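Talk notes: "Who Gets the Drinks Now?"
Pin-yu Yang, front of house, Lalidbridge
Slot: 30 minutes, after lunch (sorry, everybody)

1. Opening
Say hello. Do not tell the parking story. I have poured drinks at work for most of my adult life, and in January my employer put a pair of robot hands on the drinks table. Ask who has been replaced by something with a green light on it. Wait for the laugh. Move on if it doesn't come.

2. The job, as it was
Pick up cup, put under spout, look pleasant. 32 pages in the staff manual, and the pouring gets one of them. Tyson wrote the rest, mostly on looking pleasant.

3. The job at hand
Leave both slides up and drink some water.

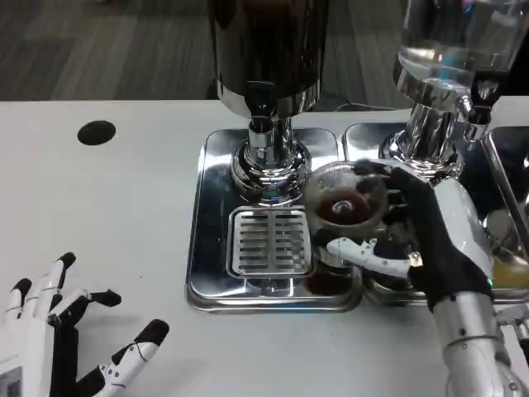
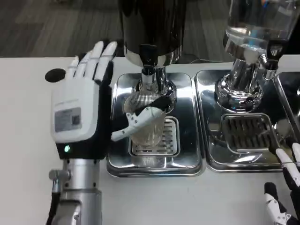
4. What changed for us
Szu-yu went from pouring to "guest flow," a title she found out about from her name badge. She likes it more than she lets on. Yao-tsung still refills the dispensers and wipes the trays, and has noticed that this part was left to the humans. People talk to us less. They talk to the hands quite a lot, and say thank you to them, a thing I remember happening to me twice.

Pay: same. Sore wrists: fewer. Mention both, in that order.

5. What I'd ask your manager
Who decides when it's switched off? Who gets the hours back? Ours took 41 days to answer the second one, and the answer was a link.

6. Questions
If Tyson raises his hand, take somebody else first.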